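Ukstead Community Help
Home > Household > Laundry and Clothing

Grey fleecy tops covered in black fluff after folding and stacking with dark clothes

Posted by Melquiades Orozco, 8 Feb 2022
Viewed 661 times

I do the washing for a house of five and I've got a lint problem I can't get on top of. We have a lot of grey heather stuff, mostly windcheaters and trackpants with the fuzzy inside, and a lot of black stuff, some of it cotton and some of it that slippery sports fabric. I wash darks and greys separately. I've done that for years. The greys still end up with black specks on them, and the black things end up with a pale bloom of grey fluff that shows up the minute anyone stands near a window.

What I've tried so far:

Cleaned the filter in the washer (front loader, 2,000 watt heater, no idea if that matters).
Turned everything inside out.
Half a cup of white vinegar in the rinse.
A roller. I went through 90 sheets of the sticky kind in February last year and I'm not buying any more.

Everything goes into one pile once it's off the line and gets folded from there, usually that night and sometimes the next day. We live out past Kodildale and the line is under a carport, so it isn't picking up grass or dust to speak of. The dryer only gets used for towels.

Is it the washing, or is it the pile? And is there a better way to fold the thick grey ones? They take up twice the room of anything else and fall over in the cupboard.

One more thing. I have a pale blue-grey sheet set that goes through with the greys because the colour is close enough. It doesn't seem to get fluff on it, or if it does I can't see it.
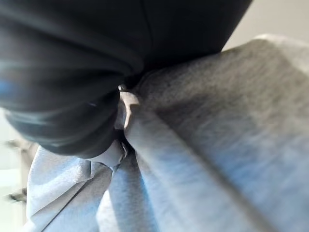 Filed under: Lint, Sorting, Folding and Storage

Black against heathered grey fleece is about the worst pair you can leave touching, going by my own washing. The side that sheds is nearly always the fleecy one. The brushed surface is made of loose fibre ends and they come off with any rubbing, including the rubbing they get from being dragged out of a pile. Smooth sheets hold on to very little of it, so I wouldn't worry about the blue-grey set.

Replies (3), sorted by oldest

Wim Van Wijk
Member, 393 replies

Adding to my short note under the post, now that I've got a proper keyboard.

It's probably both, the wash and the pile, but the pile is easier to fix so start there. Use two baskets at the line. Fleecy things in one, everything else in the other. If you only have one basket, bring the blacks in first and fold them before you go back out for the greys. Don't let them sit overnight together. Static does a fair bit of the moving, especially with the slippery black sports fabric, and it's worse in dry weather.

For the wash:

Run the fleecy greys as their own load, no sheets. A sheet balls up and traps the smaller things inside it, and then they don't rinse properly. Put the sheets in with shirts.

Don't fill the drum past two thirds. Fleece soaks up a lot of water and an overfull drum can't flush the loose fibre out.

Cold wash, the gentler spin if your machine lets you choose.

Run an empty rinse before you put a black load in after a grey one. People skip this. There is often a ring of fluff left on the door seal, and it ends up on whatever goes in next. Wipe the seal with a damp cloth while you're there, including underneath the fold of rubber.

Shake each piece hard before it goes on the line. Shake it again before it goes in the basket.

You mention black specks on the greys. Check whether they are fluff or pills. If you can pick one off and it comes away clean, it's fluff from the blacks. If it's anchored by a thread it's a pill that has caught some dark fibre, and no amount of rinsing will move it. You need a fabric shaver for those. I use a Varkel, the small corded one. It's noisy but it does the job. Lay the garment flat on a table and pull it taut with your other hand, and keep away from cuffs and seams.

For fluff on black clothes I gave up on sticky rollers as well. A damp rubber dish glove, wiped in one direction only, lifts most of it. Rinse the glove and keep going.

Folding the thick ones: lay it face down, bring both sleeves straight across the back, fold the sides in so you have a long strip, then fold the strip in thirds from the bottom. Press the air out with your forearm before the last fold. Stand them on edge in a drawer if you have one deep enough. If it has to be a shelf, put no more than four in a stack and turn every second one around so the thick ends aren't all on the same side. That's why yours are falling over.

seok_laundry
Member, 12 replies

vinegar won't do anything for lint, it's for soap residue. just dryer them for 10 min on no heat before hanging and the filter gets the fluff. works for me with dark towels too

gumbootgirl
Member, 90 replies

Agree with the two baskets. I'd go further and store them apart too, because mine were picking up fluff on the shelf from sitting side by side. I put the fleecy things on the bottom shelf and the blacks up top.

I don't agree about shaving the pills off a good windcheater. It thins the fabric and you get more pills the next winter. I only do it on the old ones we wear around home.

Also, new fleece sheds far more than old. If some of yours were bought recently, wash those on their own three or four times before they go in with anything.

Melquiades Orozco
Original poster

Thanks all. Wim, I checked and it's mostly fluff, with a few pills on the elbows of one jumper. There was a fair bit of grey muck under the door seal, so that's been cleaned out. I've bought a second basket.

I tried the ten minutes on no heat with one load and got a decent layer on the filter. I'll keep doing that for the fleecy ones, but not for the sports gear, because the tags on those say not to tumble dry.

The strip fold works. Four to a stack fits under my shelf with a bit of room left over. I still have to find somewhere for the hooded ones. Do you fold the hood in first or last?

Wim Van Wijk
Member, 393 replies

First. Flat down over the back, then the sleeves on top of it.

Related in Household
Black jeans leaving marks on a light couch
How often to clean the filter on a front loader
Stacking jumpers on wire shelves
Sheets that swallow the socks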